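Toltlow Play Repairs: staff pages
Meetings / Automation and jobs group / Notes

Notes from the automation and jobs group

Present: Slavica Nedeljković (chair), Tín Thái, Hiếu Bùi, Yichen Zou
Notes taken by: Thắng Ung
Held in the canteen at Toltlow

1. Last notes
Agreed, with one correction. Hiếu's action on the apron hooks was marked as done and it wasn't. It is now (thank you Hiếu!).

2. Where we are with the arms
Tín gave the update and it was a cheerful one. The pair in the sorting bay are now part of the ordinary week, handling mixed returns from the nurseries: boxes, cups, blocks, odds and ends of craft kit. They take turns with us, so a person still lays out the work and a person still looks over every piece at the end.

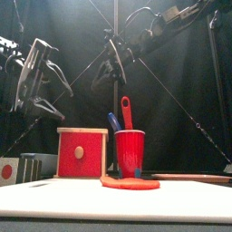
Page last changed: 12th October

Tín said the part he enjoys most is choosing what goes on the table. Felt and cloth are still harder than wood, and he would like everyone's worst items, the awkward ones we used to groan about. Yichen has a whole shelf of them and offered it on the spot.

3. What it changes for the bench team
Long talk on this one, and a good one. Slavica asked each of us to say what our day looks like now compared with before September.

Hiếu said his wrists are the big thing. He used to do the tipping and turning all morning and go home sore, and now he does 2 short spells and spends the rest of the time on repairs, which he came here to do in the first place. He has glued more drawer fronts this month than in the whole spring.

Yichen is learning to teach the arms new moves and loves it. She said it feels a lot like showing a new starter how to hold things, down to where you put your fingers on a big flat bit of wood so it doesn't swing round on you. 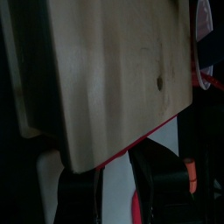

She does want it written into her job description, as it is skilled work and at the moment it sits under "other duties". Everyone backed this. Slavica will take it to the Clandley office and ask that the grade is looked at as well, for Yichen and for anyone who trains after her.

Thắng asked whether hours are safe. Slavica read out the promise from the staff letter again: no post goes because of the arms, and anybody whose tasks shift gets training in paid time. She will ask for that to be put up by the clock as well as on this page.

4. Noise and breaks
The bay is quieter than we feared. People on their own in there do miss the chat, though, so from now on we swap after 3 hours at most, and tea is taken together in the canteen. The radio question is carried over (again).

5. Report from the other site
Tín read out a note sent over by the Clarau bench, who are trying the same way of working with their own team. They asked for it to go in the minutes.
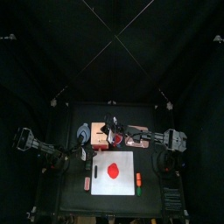 Our own bay above; the Clarau note reads:

"Hello Toltlow! We have now had 17 people through the first training session, kitchen staff included, and the mood is very good. Our older hands picked it up quickest. They know how things want to be held. We would love a visit from your bench people, and please bring the Võ sorting sheets, ours have gone missing. One tip: let whoever does the job draw up the table layout. We had it done in the office at first and it was no use to anyone."

Slavica said we should take them up on the visit. Hiếu and Yichen both keen. Travel to be paid and counted as work time.

6. Small parts
Beads, pencils and lumps of clay came up, as they always do. Yichen has been going through the views from the gripper and finds them a real help, because you see a job from right down at the fingers.
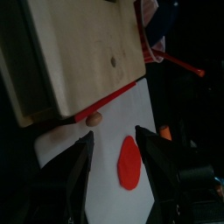

She would like a screen in the bay so that whoever is on shift can watch too and say what they would do differently. Tín thinks there is a spare one in the store. Hiếu asked that the views are only used for the work and never for checking up on people's pace. Agreed by all, and Slavica will put it in writing.

7. Any other business
The Võ sheets need a new column for "needs a human", suggested by Thắng. Very popular. Tín to add it.
The bay stool is still wobbling.

Actions
Slavica: job description and grade; promise by the clock; note on use of the views
Tín: spare screen; new column on the Võ sheets
Yichen: awkward shelf to the bay
Hiếu: dates for the Clarau visit; stool
Thắng: radio question, for next time

Next meeting in 2 weeks, same place. Slavica is bringing cake.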